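Home > Bags, Luggage and Travel > Care and Repair

Do waterproofing sprays for rucksacks do anything at all?

Asked by Mahnaz Zamani
Tags: rucksack, rain, spray, coating

I walk to the station and back every day and my rucksack is starting to let the rain in. The outside used to bead up nicely and now it goes dark and stays dark. By the time I get home the bottom of my notebook has gone wavy.

Everyone at work says to buy a spray. The one they all recommend is Ferner, which says on the tin that it "restores factory protection" and is good for "up to 300 wears". I don't know what a wear is when it comes to a bag. I've also been told to use Yazdani wax, which comes in a bar and looks like a lot of rubbing.

I did try a cheap spray a couple of years ago on a different bag and as far as I could tell it made the hallway smell and that was it. So I'm not keen to spend money on the same thing in a nicer tin. Has anyone used one of these and seen a difference after the first week? I'm not interested in what it says on the label, I can read that myself.

The bag is some sort of nylon, no idea what exactly. It's 6 years old if that matters.

3 answers

Answer 1 (marked helpful by 9 people)
Posted by clunska_hill

They do something, but much less than the tin says, and your leak may have very little to do with the outside of the fabric.

There are two layers to think about. The outside has a finish that makes water bead. That wears off with rubbing and dirt, and a spray can put some of it back. The inside has a coating, usually shiny or slightly rubbery, and that's what keeps the water out. Turn the bag inside out as far as it will go and look at the bottom panel. If the coating is flaking or feels tacky, no spray for the outside is going to fix it. At 6 years old I'd put money on that being your trouble.

Then look at the seams and the zip. Most bags I've owned leaked at the zip first. You can spray a zip until the tin is empty and it will still be a row of teeth with gaps between them.

If the coating is still sound:

Wash the bag by hand in lukewarm water with a little plain soap. No fabric softener.
Rinse it far more than seems necessary. Soap left in the cloth pulls water in.
Let it dry completely, a couple of days if the padding is thick.
Spray outdoors, light coats, and wipe off the drips.
Leave it overnight before you judge it.

I suspect half the people who swear by sprays are seeing what a good wash did. I washed mine and didn't spray it, and the water beaded again on most of the front. It wasn't as good as new but it was enough to make me wonder what I'd been paying for.

As for "up to 300 wears", "up to" covers everything from nought upwards. I got through most of an autumn on one coat of Ferner and by then the patches where the straps rub had gone already. I wouldn't call it a con. I wouldn't call it factory protection either.

Answer 2
Posted by Ghassan Khoury

just get a rain cover, the elastic sort. had mine since last September and it was cheaper than the spray. it does flap about in wind and water still gets down the back where the straps are, so put your notebook in a carrier bag as well

Answer 3 (marked helpful by 2 people)
Posted by zurnik77

I'd stay away from the wax on nylon. It's meant for cotton canvas. On nylon it sits on top, picks up every bit of fluff going and comes off on your coat. I know people say you can melt it in with a hairdryer. I tried that and got a shiny patch the shape of a hairdryer nozzle.

I agree with the first answer about washing, but I'd add: test a bit first. Do one corner, let it dry, put a spoonful of water on it and come back after your tea. If the drop is still sitting there, carry on with the rest. If it has soaked in, you've saved yourself most of a tin. Lay the bag flat on a desk or table for this so the drop doesn't just run off, which people then take as proof that the spray worked.
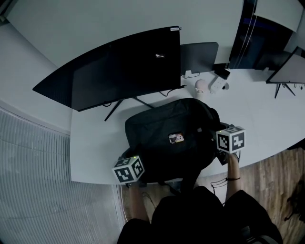 Black backpack laid flat on a white desk.

Dark bags are harder to judge as well, you can't always see a wet patch on black. Press a bit of kitchen roll on it and see if it comes up damp.

And if the inside is peeling, I'd stop there. You can buy stuff to paint on but it's fiddly, it stinks, and I've yet to see a before and after that wasn't posted by someone selling it. A dry liner bag does the same job.

Comment from Mahnaz Zamani: Thanks all. Turned it inside out and the bottom is coming off in flakes like sunburn. So that's that, I suppose. Will try the liner. Does anyone know what size to get for an ordinary work rucksack?

Comment from clunska_hill: One size bigger than you think, so you can roll the top over.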